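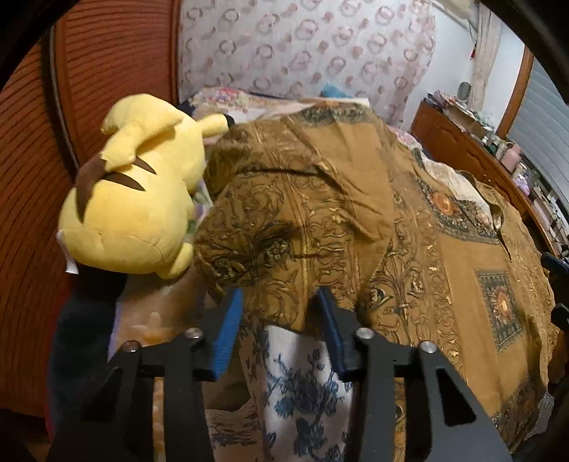

## Kodamik ハンドグリッパー 使用前・使用中チェックリスト(コメント付き)

レンタル版を借りて一か月、寝室の片付け作業で使い倒したので、付属の点検表に自分のコメントを足してみました。購入を迷っている人の参考になればうれしいです! 点検表の項目名はほぼそのまま、コメントは全部わたしの感想です。

### A. 本体(電源を入れる前)

- [x] **A-1 ピボットのネジにゆるみがない**
 左右に2本ずつ、銀色の丸いネジ。指で触ってぐらつかなければOK。わたしは28回目の作業のあとで右側が少しゆるんでいて、軽く締め直しました。締めすぎると動きが渋くなるのでほどほどに。
- [x] **A-2 青いパッドにはがれ・欠けがない**
 ジョーの内側のパッド。布ものばかり触っていると毛羽がたまるんですよね……。粘着ローラーでころころすると取れます。
- [x] **A-3 左右のリンクが対称に開く**
 開ききったところで、正面から左右の角度を見比べます。片側だけ遅れるときは、だいたい糸くずが犯人でした。
- [ ] **A-4 校正値の確認**
 Giltier(付属アプリ)の表示が2558ならOK、とのこと。うちのは毎回ちょっとずれるので、チェックは保留。問い合わせ中です。

### B. 作業場所

- [x] **B-1 ひも・ふさ・タグの位置を把握した**
 寝室はこれが本当に多い! カーテンのそばの小さな赤いふさ、ぬいぐるみの縫い目から出ている白いタグ、ベッドカバーの縁の輪になったところ。どれもリンクに巻き込みそうなので、先に指さし確認しています。
- [x] **B-2 周囲の家具の上に倒れやすいものがない**
 うちは、正直に書くと△。窓の下のドレッサーに小瓶やら箱やらがぎっしりなので、そちら側へは腕を振らないことにして丸をつけました。点検表としては甘いかも。
- [x] **B-3 大きな物が可動範囲をふさいでいない**
 特大の黄色いぬいぐるみ(ピカチュウっぽい子です)がベッド脇にどーんと寝ていると、左からの進入はほぼ無理。右寄りから入れるか、先に避難してもらいましょう。

### C. 布ものをつかむとき

- [x] **C-1 閉じる前に、ジョーを開いたまま位置を決める**
 あわてて閉じると下の布まで一緒につまみます。柄ものが何枚も重なっていると、どこからが別の布か見た目ではわかりにくくて、わたしも何度もやりました(笑)
- [x] **C-2 折り山をつかむ**
 平らなところより、くしゃっと盛り上がったところのほうがずっと楽です。分厚いカバーなら浅めにくわえて、少し持ち上げて様子を見る感じ。
- [ ] **C-3 2台同時使用時、互いに接触しない**
 両手に1台ずつ持つと作業は早いんですが、右のグリッパーがつい寄ってくる! 練習中なので、まだ丸はつけません。

### D. 片付け・返却

- [x] **D-1 パッドを乾いた布で拭いた**
- [x] **D-2 ジョーを閉じてケースにしまった**
 Drinikの収納ケースは別売りですが、作りがしっかりしていて気に入っています。ただ、ふたの留め具はかたいです。
- [ ] **D-3 使用回数を記入した**
 133回を超えたらパッド交換の目安だそうです。今は43回。書き忘れた日があるはずなので、欄は空けたままにしてあります。

### 確認者より

窓口のNosipho Oosthuizenさんに見てもらったところ、B-2は「△という欄はないので、片付けてから丸をお願いします」と返ってきました。はい、ドレッサーの上、やります。A-4は新しい校正手順を10月に送ってもらえるとのことで、届いたらこの表に追記しますね。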